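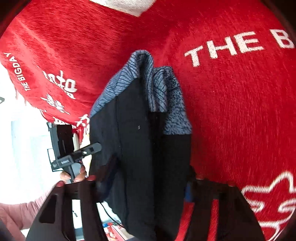

4.2 Grasp State Estimation

The controller in Section 4.1 needs to know, at every step, whether each finger pair is open, closed on nothing, or closed on cloth. For rigid objects this can be read from the finger width alone. Cloth makes the problem harder. A single layer of shirt fabric compresses to almost nothing between the pads, so the measured width when holding a sleeve is within sensor noise of the width when holding nothing. Thick garments cause the opposite error. With a padded jacket, the width changes by several millimeters as the layers shift, and a threshold tuned on shirts reports a release that did not happen.

We therefore estimate the grasp state from the wrist image and the finger width together. The network takes the last two wrist images and the width readings between them, and outputs a probability for each of the three states. The image branch is a small convolutional encoder shared with the policy. The width branch is a one-layer recurrent network. We join the two outputs and pass them through two fully connected layers. The whole estimator adds little to the cost of a control step, as most of the work is done by the encoder, which has to run anyway.

Labels come from the demonstrations described in Section 3. Man-sik Seok and Gun-woo Woo marked the grasp and release times in 2517 demonstrations, using the timeline view in Nollano, our annotation tool. Where their marks disagreed by more than 46 ms, the segment between the two marks was left out of training. We tried keeping these segments with soft labels and saw no change on the validation set.

4.3 Two-Gripper Coordination

Hanging, turning and folding a jacket all require one gripper to hold while the other moves. A simple way to get this behavior is to train a single policy over both grippers and let it learn the timing. In our early tests this worked on shirts but often failed on jackets. The usual failure was a double release: both grippers opened during a handover, and the garment fell.

We add a coordination layer between the policy and the low-level controllers. The layer is called Hsueh in our code release, and we use that name here. It keeps one rule. A gripper that holds cloth may open only if the other gripper has been in the holding state for a set time, or if the garment is supported by a surface below it. The second condition is checked with the height map from Section 3.3. When the policy asks for a release and neither condition is met, Hsueh holds the fingers closed and passes the arm motion through unchanged. The blocked request is also added to the policy input at the next step. Without this input the policy tended to repeat the same request and move away as if the release had gone through.

The hold time matters. If it is too short, a brief false reading from the estimator is enough to let go. If it is too long, the holding arm is dragged along by the other one and the garment stretches. We chose the value by a sweep on the validation garments and used it for all tests.

4.4 Background and Lighting

The first version of the estimator was trained on recordings made against plain walls. It did poorly when other cloth was behind the garment, such as curtains, banners or throws. Large printed letters and shiny pile were the worst cases, and the estimator often assigned them to the held object. Color changes in the usual augmentation range did not help, because the errors came from texture and edges.

Two changes fixed most of this. First, we collected 1040 more demonstrations in rooms with patterned or plush fabric in view, keeping the garments the same. Second, we masked the image input with a fixed region around the fingertips, wide enough to include the cloth next to the pads. The mask is drawn once per gripper type. We compared it with a learned attention map and found the fixed mask more stable when the second gripper entered the view.

Overexposed regions remain a problem. When a bright wall covers a large part of the image, automatic exposure darkens the garment and the folds near the pads lose contrast. Dark outer shells are affected more than light linings. We lock the exposure at the start of each episode, which helps as long as the arm does not turn toward a window. The Bonetti baseline in Section 5 uses the same locked exposure, so the comparison is made on the same images.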